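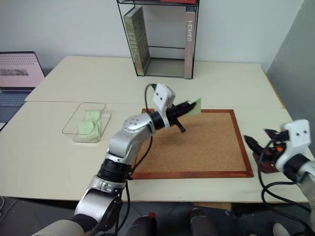 Cork board flat on the table, a green sticky note held up above it

Okay, so a few of you asked how I keep the family command center from turning into a wall of dead paper, and I promised I'd write it all down. I've had a cork board in my kitchen for 11 years (same board, three different walls) and I've made pretty much every mistake you can make with one, so help yourself to what I've learned!

Plan it lying down

Before you hang a board, live with it on the table for an evening. I lay mine flat and shuffle everything around until I like it. Mark off the sections with sticky notes first, one color for school, one for bills, one for meals, and only get the pins out when you're happy. If you start on the wall you'll end up with holes all over the middle and a big blank strip at the bottom, ask me how I know.

Sticky notes on cork

Plain cork is crumbly and sticky notes let go of it, usually overnight. You'll find them behind the toaster. Two fixes. Either put a pin through the top of each note, or pin up a sheet of smooth cardstock and stick the notes to that. I like the cardstock because I can lift the whole week off in one go and carry it to the phone.

And peel your notes sideways! If you pull up from the bottom the paper curls, and a curled note falls off anything. Slide your thumb along the sticky strip from left to right and it stays flat. My neighbor Vasiliki Moschos showed me this in her kitchen and I went straight home and redid my entire grocery list.

Pins

Skip the flat brass thumbtacks, you'll break a nail getting them out. Push pins with a proper barrel are so much easier. I keep 5 on the board for actual use and the rest in a spice jar with a screw lid up in the cabinet. If you have toddlers or a cat who eats things, use a magnetic board down low and keep the cork up high.

Angle the pin slightly downward as it goes in, like you're hanging a tiny picture. It holds a lot more weight that way. Keys are still too heavy, get a hook.

Cleaning it

Cork by a stove gets greasy, there's no way around it. Vacuum it with the soft brush first, then go over it with a barely damp cloth and one drop of dish soap. Barely damp! I soaked mine once and it swelled up in the corner and never went back down. Let it dry flat with the window open before anything goes back on it.

For the wood around the edge I use a dab of the same oil I put on my cutting boards, wiped off right away so it doesn't creep into the cork.

Old pin holes

Mist very lightly with warm water, rub in small circles with your fingertip and most of the little ones close up. For the big ones, shave some crumbs off a wine cork, mix them with white glue and press the paste in with a butter knife. Sand it when it's hard. I did this in August when we repainted, and I can only find the patches if I go looking for them.

Hanging

Two screws, one near each top corner, and a level. The sticky strips are fine for a small board but mine came down at 2 in the morning and scared the life out of everybody. If you're renting and stuck with strips, add a pair at the bottom too, so the board can't swing out when you push a pin in.

Hang it where you stand around waiting for something. Mine's next to the coffee maker, so it gets read every single morning. It spent a couple of years in the hallway and we all just walked past it.

What gets to stay

Anything past its date goes in the recycling when I take out the trash. Coupons go in the car. Kids' drawings get one corner, and when a new one comes in, the oldest one moves to the folder.

Jamie Marsden wrote in asking about fabric-covered boards. I've only made one and it sagged, so if you've got a good method for stretching the fabric, please leave it in the comments and I'll give it a try!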